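Speaker Notes: Opening the Vlachou Street School Grounds After Hours
Information evening, August 18, 2022
Presenter: Haris Kovačević, Lerkarcombe Parks and Schools Partnership

Opening

Good evening, and thank you for coming. My remarks concern the proposed shared-use agreement for the grounds of Vlachou Street School. The agreement would open the field, the walking loop and the garden beds to residents outside school hours. It would not change how the grounds are used during the school day. I will speak for a short time and then take questions.

(Pause while the last seats are filled. Remind those at the back that printed copies of the draft are on the side table.)

Where matters stand

The school district owns the land. The partnership maintains the garden beds under a separate arrangement, which was renewed last year and is not affected by tonight's discussion. At present the gates on Hustorora Avenue are locked when the after-school program ends, and they remain locked through the weekend. Families who live across the street from a full-size field must travel to Feludura Park to use one.

We asked households near the school for their views and received 652 replies. A clear majority favored evening and weekend access. The most common concern was noise after dark, followed by parking on the north side. Both are addressed in the draft, and I will come to them in turn.

What the agreement provides

The grounds would be open to the public from the close of the after-school program until dusk on school days, and from eight in the morning until dusk on weekends and school holidays. There would be no field lighting. Organized groups would need a permit from the parks office, and no more than 3 permits would be issued for any one weekend. Dogs would not be allowed on the field or in the garden beds.

The district would keep the right to close the grounds for school events with one week's notice posted at each gate. Repairs to the field would be shared equally between the district and the partnership. Repairs to the building and its windows would remain with the district, except where damage is traced to a permitted group.

(If asked about insurance: the district's existing policy covers casual public use. Permitted groups must carry their own. Refer detailed questions to the district office.)
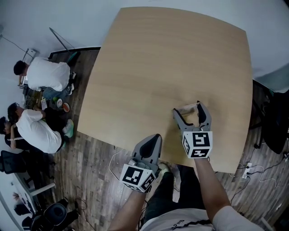 One reply to the household survey asked why the school's own families should give up the only quiet green space their children have, and whether anyone had considered the state of the grass on a Monday morning. The same resident wrote that she would support the plan if "the district puts in writing who picks up the trash, and when."

That is a fair request, and the draft has been changed to meet it. Section four now states that the grounds will be cleaned before seven on the first school day after any weekend or holiday, and that the parks office is responsible for the work. The younger children's play yard, on the east side, stays fenced and closed to the public at all times.

Costs

The first year requires two new self-closing gates, additional trash containers, signs in the languages most used in the neighborhood, and reseeding of the worn strip beside the walking loop. The partnership has set aside funds for the gates. For the remaining items we are asking residents and local businesses to contribute. So far 128 households have pledged, along with several shops on Hustorora Avenue, and the signs are now fully paid for. A gift of $1,000 or more will be listed on the board at the main gate, should the donor wish it. Gifts of any size are welcome.

(Do not give a total for the reseeding. The second quote has not been received.)

Parking

The north side of Vlachou Street would keep its present resident-only hours. Permitted groups would be directed to the staff lot, which the district has agreed to leave open on weekends — the chain will be removed by the parks office and replaced on Sunday evening.

Next steps

Written comments may be left tonight or delivered to the school's front office. The revised draft goes before the school board in October. If it is approved, the weekend hours would begin first and the weekday hours would follow once the new gates are in place.

(Invite questions. Take those on parking together. The room must be returned to the school by nine.)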